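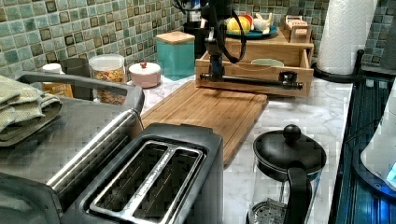
Pressemitteilung

Flarkstead, Juli 2022

Cullinane-Stiftung beschließt Beschaffungsplan für Assistenzrobotik in Wohnküchen

Erste Ausbaustufe umfasst sechs Arbeitsplätze / Ausschreibung der Greifsysteme beginnt im Herbst

Der Stiftungsrat der Cullinane-Stiftung für selbstständiges Wohnen hat in seiner Sitzung in Flarkstead den mehrjährigen Beschaffungsplan für robotische Assistenzsysteme verabschiedet. Der Plan regelt, welche Geräte für die Wohnanlagen der Stiftung angeschafft werden, nach welchen Kriterien Angebote zu bewerten sind und wie die Folgekosten im Haushalt abgebildet werden. Er tritt mit sofortiger Wirkung in Kraft.

In der ersten Ausbaustufe werden sechs Küchenarbeitsplätze am Standort Trirnedden mit je einem Roboterarm einschließlich Greifer ausgestattet. Im Mittelpunkt stehen Handgriffe, die Bewohnerinnen und Bewohnern mit eingeschränkter Arm- und Handfunktion im Alltag Mühe bereiten: das Öffnen und Schließen von Schubladen, das Entnehmen von Geschirr und das Umsetzen leichter Behälter auf der Arbeitsfläche. Die Zubereitung von Speisen auf dem Kochfeld ist ausdrücklich nicht Gegenstand der Beschaffung.

Grundlage des Plans ist ein Anforderungskatalog, den die Abteilung Technik und Wohnen im Mai vorgelegt hat. Darin wird verlangt, dass die Systeme in eingerichteten Küchen arbeiten, in denen Toaster, Kaffeebereiter, Vorratsdosen und Küchenrolle ihren gewohnten Platz behalten. Umbauten an Arbeitsplatten und Schränken sind nur zulässig, soweit die Befestigung des Arms sie erfordert. Handelsübliche Griffe, darunter lange waagerechte Griffstangen, wie sie an vielen Schubladen verbaut sind, müssen ohne Zusatzteile gefasst werden können.

„Eine Investition dieser Art lässt sich nur verantworten, wenn sie sich in die vorhandene Wohnung einfügt“, erklärt Diarmuid Costello, Leiter der Abteilung Technik und Wohnen. „Wir haben deshalb die Küche, so wie sie täglich benutzt wird, zum Maßstab der Ausschreibung gemacht. Anbieter müssen ihre Systeme unter diesen Bedingungen vorführen.“

Kostenrahmen und Folgekosten

Für Wartung, Ersatzteile und Softwarepflege sieht der Plan einen Betrag von 3000 Euro je Arbeitsplatz und Jahr vor. Die Mittel werden getrennt vom Anschaffungsbudget geführt und dürfen nicht zur Deckung von Mehrkosten beim Kauf herangezogen werden. Greiferbacken, Kabel und Kabelführungen gelten als Verschleißteile; ihre Einzelpreise sind im Angebot für die gesamte Vertragslaufzeit verbindlich auszuweisen.

Die Stiftung hat neben dem Kauf auch Miete und Leasing geprüft. Der Stiftungsrat hat sich für den Kauf der Roboterarme entschieden, während die Steuerungsrechner gemietet werden sollen. Damit bleibt ein Wechsel der Rechentechnik während der Nutzungsdauer möglich. Die Abschreibung der Arme erfolgt linear. Elektroinstallation und bauliche Anpassungen werden dem Instandhaltungshaushalt des jeweiligen Standorts zugeordnet.

Vergabeverfahren

Die Vergabe erfolgt in zwei Losen. Los 1 umfasst Lieferung, Montage und Inbetriebnahme der Arme und Greifer. Los 2 betrifft die Schulung der Beschäftigten sowie den technischen Bereitschaftsdienst. Bieter können sich auf eines oder beide Lose bewerben. Die Vorführungen finden in der Musterküche der Stiftung in Flarkstead statt und bestehen aus 26 festgelegten Einzelaufgaben. Bewertet werden die Zuverlässigkeit der Ausführung, das Verhalten bei einem Abbruch durch die bedienende Person, die Geräuschentwicklung und der Platzbedarf auf der Arbeitsfläche. Der Preis geht mit einem geringeren Gewicht in die Wertung ein als die technische Eignung.

Ein Angebot wird ausgeschlossen, wenn der Arm nicht von Hand stromlos geschaltet werden kann oder wenn für den laufenden Betrieb eine dauerhafte Internetverbindung erforderlich ist. Bild- und Bewegungsdaten aus den Wohnungen verbleiben am Standort. Eine Auswertung durch den Hersteller bedarf der schriftlichen Zustimmung der Bewohnerin oder des Bewohners.

Weitere Planung

Über eine zweite Ausbaustufe am Standort Dustarthorpe entscheidet der Stiftungsrat nach Vorlage des ersten Betriebsberichts. Der Bericht wird die Ausfallzeiten, den Schulungsaufwand und die tatsächlichen Wartungskosten je Arbeitsplatz ausweisen. Eine Vorfestlegung auf den Anbieter der ersten Stufe besteht nicht.

Über die Cullinane-Stiftung

Die Cullinane-Stiftung für selbstständiges Wohnen mit Sitz in Flarkstead unterhält barrierefreie Wohnanlagen mit insgesamt 968 Wohnungen. Sie berät darüber hinaus Träger und Wohnungsunternehmen bei der Planung technischer Hilfen.

Kontakt für Presse und Bieteranfragen

Cullinane-Stiftung für selbstständiges Wohnen
Abteilung Technik und Wohnen
Diarmuid Costello
Flarkstead

Der Anforderungskatalog kann von Bietern schriftlich angefordert werden. Abdruck honorarfrei, Belegexemplar erbeten.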